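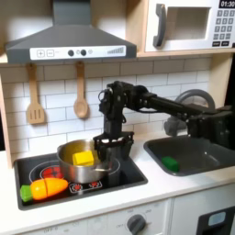 4 Setting Up the Kitchen Demonstration

4.1 Scope

This section covers the kitchen demonstration as run for visitors at the Hastness site and at off-site open days. It assumes that the arm has been bolted down and has passed the power-up check in Section 3. For the block sorting and drawer demonstrations, see Sections 5 and 6.

The routine is called POT-OUT in the Grorden task list. The arm takes a block from the cooking pot and places it in the sink. One cycle takes 29 seconds at the visitor speed setting.

4.2 Floor layout

1. Place the play kitchen against a wall or a weighted panel. It must not rock when pushed at countertop height.

2. Set the visitor barrier at least 900 mm from the front of the kitchen. If the arm is mounted to the right of the kitchen, extend the barrier around that side as well.

3. Keep an 800 mm gap free behind the arm base for the operator. The stop button must be within reach from this position.

4. Route the power and data cables away from the visitor side and tape them to the floor.

CAUTION: Do not run the arm with the barrier open, including during set-up. Children tend to reach for the food items.

4.3 Preparing the props

1. Put the pot on the stovetop, toward the back left, with the handle pointing to the front right.

2. Put the yellow block in the pot. It may rest anywhere on the bottom, but a block pressed hard against the wall is difficult to grip.

3. Put the green block in the front left part of the sink. It serves as a distractor and is not picked up in this routine.

4. Lay the toy carrot at the front left corner of the stovetop. Check that its two halves are pushed together.

5. Leave the wooden utensils on their hooks under the range hood. The planner treats them as fixed objects.

Note: The faucet is the tallest obstacle on the countertop. If it can be turned, set it to the same angle as in the stored map before starting.

4.4 Checking the arm

1. Release the stop button and wait for the status line to read READY.

2. Look along the wrist cable. It should hang in one open loop, with no twist, and must not catch on the faucet.

3. Open and close the gripper from the control page. Both fingers should move evenly.

4. Select POT-OUT and press Step. The gripper descends beside the rim of the pot and pauses. If a fingertip touches the rim, stop, raise the arm by hand control and repeat the Ekinci offset procedure (Section 3.6).

5. Press Step again to finish the cycle, then put the block back in the pot.

4.5 Running for visitors

1. Set the speed to Visitor. Full speed is locked while the demonstration profile is loaded.

2. Announce the start, then press Run.

3. After each cycle, press Hold before reaching in to reset the block. Wait for the READY line – the arm may still be settling.

4. After 6 cycles, let the arm return to its park position and check the wrist motors for heat.

Note: Visitors often ask for the carrot to be picked up. Use CARROT-IN for this, and take the pot off the stovetop first. The two routines do not share a stored map.

4.6 Faults during a demonstration

GRIP EMPTY: the fingers closed without the block. Press Hold, move the block to the middle of the pot and restart.

PATH BLOCKED: an object is outside its stored position. Check the pot handle first.

LINK LOST: the control page has no connection. Press the stop button, reseat the data cable and repeat 4.4 from step 1.

If the same fault appears twice in a row, end the demonstration and record the fault code in the Cotenport service log.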